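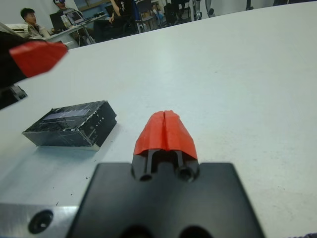

How to Hand Over a Customer Account Without Losing the Customer

When I moved from support into account management at Sekia, I was given 4 accounts on my first morning and a spreadsheet to go with them. The spreadsheet had renewal dates, license counts and a column called "notes" that was blank all the way down. I spent most of that spring apologizing to people for asking things they had already told the person before me! So if you are about to pass an account to a colleague, or take one on, I hope these steps save you some of that.

Step 1. Write the account story before you write anything else

Open a plain document and tell the story of the customer as if you were telling it over lunch. Why did they buy the software? Who fought for it, and who would have liked something else? One page is plenty. Marisol Sánchez wrote mine for the Plullden account, and it had a line in it I still think of: "They say they want reports, but what they want is to stop making reports by hand." I got more out of that than out of the whole contract (and I did read the whole contract).

Step 2. List the open promises

Go back through your email and meeting notes and pull out everything you said you would do, however small. A price you hinted at, a feature you said you'd ask about, a training session that got pushed to May -- all of it goes on the list, with a name next to each item. If a promise can't be kept, tell the customer yourself before you leave.

Step 3. Check the numbers together

Sit down with the new manager and compare the contract to the billing system. With Ruchti, the contract said 3,084 seats and we were billing for 2,871. There was a perfectly good explanation, a division had been sold, but it was in an email only one person had. Save that kind of email with the account.

Step 4. Make the introduction on a call

Please don't do it by email alone. Book half an hour with the customer, and let the outgoing manager open the call and the new one close it. Venla Harju likes to have the new manager read out the open promises from Step 2, and I have copied her ever since. Customers relax when they hear their own list read back to them.

Step 5. Stay reachable for 3 weeks

Agree on an end date and tell the customer what it is. Until then, answer questions from your colleague, but pass along anything that comes to you from the customer. It feels a little rude the first time, I know, especially with people you're fond of. Copy the new manager, say something friendly, and let them send the real answer.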